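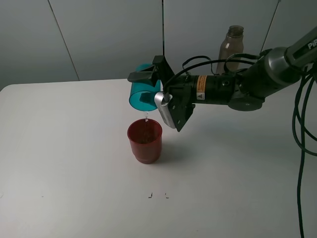
반투명 청록색 컵에서 짙은 빨간색 컵으로 맑은 액체가 가늘게 떨어지고 있다.

키드우드, 2월부터 유아 교육기관 대상 다회용 컵 대여 사업 시행

(2023-01-17) 생활용품 전문기업 키드우드(Kidwood)는 유아 교육기관의 일회용 컵 사용을 줄이기 위한 다회용 컵 대여 사업을 오는 2월부터 시행한다고 밝혔다. 사업에는 어린이집과 유치원 10개 기관이 참여하며, 대여 물량은 모두 2,000개이다. 컵의 세척과 수거는 위생관리 업체 우나우(Wunow)가 맡는다.

대여용 컵은 용량 200밀리리터의 플라스틱 제품으로, 색상별로 용도를 구분하여 사용하도록 하였다. 청록색 계열은 식수용, 빨간색 계열은 간식 시간의 음료용으로 배정된다. 키드우드는 지난해 예비 운영 과정에서 교사들로부터 식수용 컵과 음료용 컵이 서로 섞인다는 의견을 접수하고, 이를 반영하여 색상 구분 방식을 도입하였다고 설명하였다. 식수용 컵은 남은 물의 양을 밖에서 쉽게 확인할 수 있도록 반투명 재질로 제작된다.

참여 기관에는 컵과 함께 보관 바구니, 건조대, 교사용 안내 책자가 제공된다. 안내 책자에는 컵의 배부와 회수 절차, 파손된 컵의 분리 방법, 물 따르기 활동의 진행 요령이 수록되어 있다. 물 따르기 활동은 한 컵에 담긴 물을 다른 컵으로 옮겨 담는 것으로, 만 3세 이상 유아를 대상으로 한다. 기관은 일과 운영 계획에 따라 활동의 실시 여부와 시간을 자율적으로 정할 수 있다.

사업을 총괄하는 라파일 안드레아디스(Rafail Andreadis) 키드우드 교육사업부장은 "어린이가 매일 손에 쥐는 물건인 만큼 컵의 무게와 테두리 두께를 정하는 데 가장 많은 시간을 들였다"며 "현장에서 접수되는 의견은 다음 제작 물량에 반영하겠다"고 말했다. 안드레아디스 부장은 따르는 쪽 컵을 지나치게 높이 들면 물이 튀기 쉬우므로 책자에 두 컵의 간격에 관한 안내를 별도로 실었다고 덧붙였다.

사용한 컵은 기관별로 지정된 시간에 수거된다. 우나우는 수거한 컵을 고온 세척하고 건조한 뒤 표면의 흠집과 변색 여부를 검사하며, 기준에 미달하는 컵은 재포장 단계에서 제외한다. 제외된 컵은 같은 색상의 새 컵으로 교체되고, 교체에 따른 비용은 참여 기관에 청구되지 않는다. 다만 분실된 컵에 대해서는 기관별 계약 조건에 따라 실비를 정산한다.

대여 기간은 2년이며, 기간 만료 후 연장 여부는 기관과 협의하여 결정한다. 참여 기관은 매 학기 말에 컵의 보관 상태와 사용 현황을 기록한 점검표를 제출하여야 한다. 점검표 서식은 안내 책자의 부록에 포함되어 있고, 전자 문서로도 제출할 수 있다. 휴원 또는 방학으로 컵을 사용하지 않는 기간에는 사전 신청을 통해 수거를 일시 중지할 수 있다.

키드우드는 사업 시행에 앞서 플라붐(Plavum) 교육관에서 참여 기관 담당자를 대상으로 설명회를 개최한다. 설명회에서는 컵의 취급 방법과 수거 일정이 안내되며, 담당자가 컵과 건조대를 직접 사용해 보는 순서도 마련된다. 참석을 원하는 담당자는 소속 기관명과 연락처를 기재하여 키드우드 교육사업부에 신청하면 된다. 설명회에 참석하지 못한 기관에는 같은 내용의 자료가 우편으로 발송된다.

추가 참여 기관의 모집 시기와 규모는 첫 학기 운영 결과를 검토한 후 별도로 공고할 예정이다.

문의: 키드우드 교육사업부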